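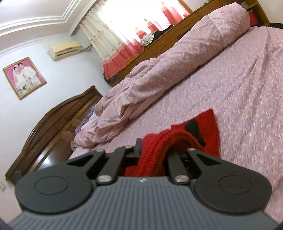
Have you ever tried to teach somebody how to fold a sweater just by talking? "Take the sleeve. No, the other sleeve. Now flip it over!" It's so much easier to grab the sweater and show them. Robots feel the same way (well, they don't feel anything, but you know what I mean).

I work at a little robot lab called Delero, and my job is showing robots how to do chores. Yes, I get paid to fold clothes. My mom thinks this is hilarious.

So how do you show a robot something? One way is to use a gripper you hold yourself. It has two fingers, and you make them open and close. I carry mine right up to a bed, pinch something knitted and thick, and start moving it. While I work, a camera on the gripper records what's in front of the fingers. Later, a computer studies the recording and tries to figure out which moves go with which view.

The funny part is that you can't cheat! If you use your other hand to grab a sleeve, the robot may never learn how to do that bit by itself. Two fingers only. Try it at home with a pair of kitchen tongs and an old sweater – it's a lot harder than you'd think.

The other way is remote control. We have a robot arm named Furkel, and I steer it from a chair across the room. When I move my hand, Furkel moves too, a tiny bit later. I dropped a sock 80 times in my first week.

And once is never enough. I did one sweater 200 times last November, and the whole team made 965 recordings that month. Why so many? Well, cloth is floppy. It never lands the same way twice, and a robot that has only seen a neat sweater gets totally lost when it meets a crumpled one. We change rooms too, so it gets used to different beds and different light from the windows.

Then comes my favorite day, when Furkel tries a fold with no help from me. The first try took 2 minutes and ended up looking like a burrito. I clapped anyway.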